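Flarirov
Home > Doors & Thresholds > Draught and sill products > Sterneo threshold strip

Sterneo Threshold Strip, 800 mm

Product code 377. In stock at Drirken, usually out of the door the next working day.

A threshold strip is the least glamorous thing you will buy for your house, and we say that as people who also sell pipe lagging. It lies on the floor between two rooms, it gets stepped on, and if it is doing its job you will forget you own it. If it isn't, you will meet it with your little toe at six in the morning.

The Sterneo is a plain oak strip with a shallow bevel on both long edges. It covers the gap where one floor stops and another starts, and it copes with the two being at slightly different heights, as they always are, whatever the fitter told you. 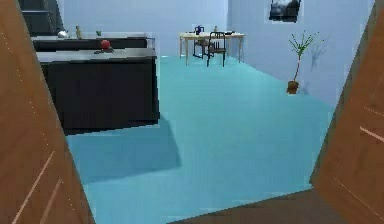
We have sold it in one length for years. 800 mm suits most internal doorways and leaves you a bit to trim. Cutting it down is easy with a fine-toothed saw. Cutting it up is harder, and customers who measured the door leaf when they meant the opening are welcome to ring us, but there is only so much we can do.

What's in the packet

One oak strip, unfinished
One aluminium base track, same length
Screws and wall plugs
A sheet of instructions, folded more times than seems necessary

Sizes

Length: 800 mm
Width: 47 mm
Height difference it will cover: up to 2 mm without packing

For anything steeper than that you want the Avram ramp profile, which is wider and costs more and looks like a very small piece of motorway. We stock it in oak and in a grey that the maker calls Pebble.

Fitting

Measure the opening between the door linings, at floor level, on both sides. Old doorways are rarely square, and newer ones have their moments. Write both numbers down. Use the larger one and trim back.

Hoover the gap. Dry-fit the track before you reach for the drill, and shut the door over it a few times. If the door catches now it will catch later, only with screws in. Fix the track to one floor only, the one that isn't going to move. A floating floor needs to shuffle about with the seasons, and if you pin it down it will get its own back by lifting somewhere under the sofa. 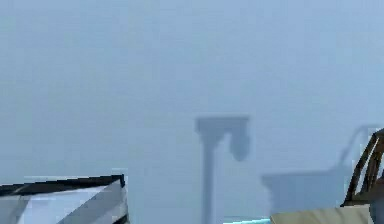

Underfloor heating needs a moment's thought. Find out where the pipes or cables run before drilling anything at all. If you can't find out, leave the screws in the packet and bed the track on a flexible adhesive instead. It takes overnight to go off and you will have to step over it until then, as will the dog.

The oak clips into the track from above. Start at one end and work along with the heel of your hand. A rubber mallet is fine. A claw hammer wrapped in a tea towel is what most people use, and the strip seems to survive it.

Finishing

It arrives bare. Oil it, wax it, varnish it or stain it to go with whatever is on either side. Two floors of different colours will never both match the strip, so pick the one you like best. We would put the first coat on before fitting and the last coat on after, with all the windows open. In a kitchen doorway use a hard varnish, as oil will show every drip from the washing-up. 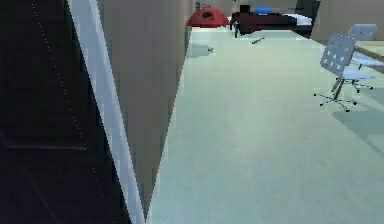
Looking after it

Sweep it when you sweep the floor. Grit collects along the bevel and will scratch the finish if it is left there. A damp cloth is plenty, and steam mops are a bad idea on any bare or oiled wood. If the strip gets properly scarred, unclip it, sand it and do it again. The track stays where it is.

Questions we get asked

Will it stop a draught? A little. It is a strip of wood. For a real draught, look at our brush seals.

Can I use it on an outside door? No. It will go black, then it will swell, and then you will write to us.

Does it work with carpet on one side? Yes, provided the carpet has its own gripper and is tucked in tightly. With a deep pile the strip tends to disappear from view, and you may feel you have wasted your money.

Is the colour the same as in the showroom? Close. It grew on a tree.

Returns

Uncut strips can come back within 30 days in their packet. Cut ones are yours, with our sympathy.

Also bought with this item: Avram ramp profile, flexible floor adhesive, brush seal for internal doors, knee pads.

Page last updated April 2023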